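Pálfi open day, November

So I finally got to the Pálfi carpet mill open day, after missing it two years running! Doors at ten, free tea, and a queue already halfway down the yard (I blame the tea).

Etelka Kozma took our group round. She started in the dye house and has been there longer than the boiler, and she let us stand right up by the big loom, which is so loud you feel it in your teeth. It carries 1,116 ends of yarn and she can spot a broken one from the doorway — I couldn't find it even when she pointed.

After that came the sample room, where you can walk about in your socks. They keep 213 shades, and I'd say 100 of them are beige.
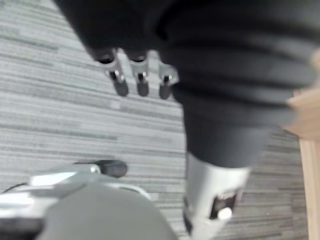 I came away with two offcuts for the hall and a very long talk with Ottó Kiss about underlay. Go early if you want parking, and bring cash for the cake stall.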